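Demonstration Collection Working Group
Minutes, Sep 16, 2026

I'm taking notes again, so you get them my way -- long in the parts I cared about and short in the parts where I was eating a granola bar. Corrections to me before the next meeting, please, and put them in the shared folder so I don't have to dig through chat for them.

Present: the usual bunch from Kikden, two people from Planden on the call, and the Cludley contact, who joined late and had to leave early.

1. Last meeting's minutes

Approved with one fix. I had written that the episode naming change was "agreed" when it was only "talked about a lot." Fixed now, and see item 5, where we talked about it a lot again.

2. Where we are with the count

We have 442 accepted episodes of the folded note task. The target is still 3000 by the end of November, and there was a bit of a silence after I read that out! Planden asked if accepted means checked by a second person. It does. Unchecked ones are sitting in their own folder and I didn't count them, tempting as it was.

We went back and forth on whether the target should come down. My feeling is that we should leave it alone for now and look at how the first training run behaves before we start bargaining. Planden would like a smaller, cleaner set. Kikden (most of us, anyway) would like both, of course. Left open.

3. The note sorting task

This took up most of the meeting. For anyone who missed the last one, the task is folded paper notes going in and out of the cardboard grid, one compartment at a time, and we want the learner to pick up on which compartments are taken and which are free. The grid is two columns with several rows, and until now everybody has been filling it any way they like.

I went through a batch of episodes before the meeting and my main complaint is that our starting layouts are too similar. People like to be tidy. They start at the back and keep both columns matching, and then the model sees a matching grid over and over and I worry it will learn "the other column looks like this one" instead of looking at the compartment in front of it. I had the head view up on the big screen for this part and we stayed on it for quite a while.

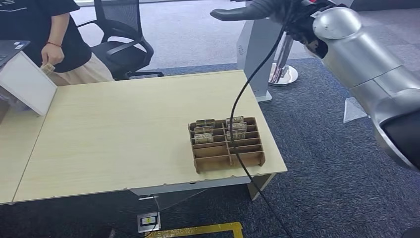 Cludley asked whether the back rows should be banned as a starting point altogether, and said a learner fed only neat grids would fall over the first time somebody left a gap in the middle. Planden's answer was that a ban swings too far the other way, and that the neat layouts should stay in as a share of the set. I'm with Planden on this one, though I do like the gap idea and we're going to use it.

So, what we settled on: a printed layout card for each block of 15 episodes. The operator sets the grid to match the card before starting, and the card number goes in the log. Some cards will be uneven (one column full, the other nearly bare), some will have gaps, and a few will be the plain back-rows-first kind. I said I'd draw them up. There was a request for a completely full card too, where the right thing to do is nothing at all, and we parked that one until we know how to label it.

We also talked about the fold. Notes folded loosely tend to lean, and the gripper comes at them differently. Do we want that in the data? Yes, but tagged. Kikden will add a tick box for "leaning" to the episode form.

4. Resets and hand visibility

Long discussion, smallish result. The question was whether a person's hand may be in view when an episode begins. Planden's reviewers have been passing these and ours have been rejecting them, so the same kind of episode has had two different fates depending on who opened it. Not great!

Agreed: a hand in view is fine before the start marker and a reject after it. Anything already rejected under the old habit gets a second look. I'll do the first 20 of those myself and report back on how long it takes, and then we'll split the rest.

The cable hanging from the gripper end came up under this item as well. In the head view it can run right across the grid. Cludley wanted it clipped back everywhere. Planden would leave it for half the set so the learner doesn't get thrown by it later. I don't have a strong opinion, and we ran out of steam. Carried over.

5. Episode naming

Still not agreed. The Vukadinović format has the task first and the station second, and the one we use now has them the other way around. Converting is a short script, so please can we just pick one next time?

6. Anything else

The reviewers asked for a shortcut key to jump to the start marker. Everyone wants this. Kikden will see how hard it is.

Planden would like the failed grasps kept in full and not trimmed at the drop. Agreed without any debate, which made a nice change.

Actions

Me: layout cards, first set, ready for comments before the next meeting. Re-review of 20 rejected episodes.
Kikden: "leaning" tick box on the form, start marker shortcut, update the reject rules page.
Planden: send over the reviewer notes on hand visibility, and write up the case for a smaller set.
Cludley: short proposal on the cable, one page at most.

Next meeting is at the usual time, same call link. Naming goes first on the agenda.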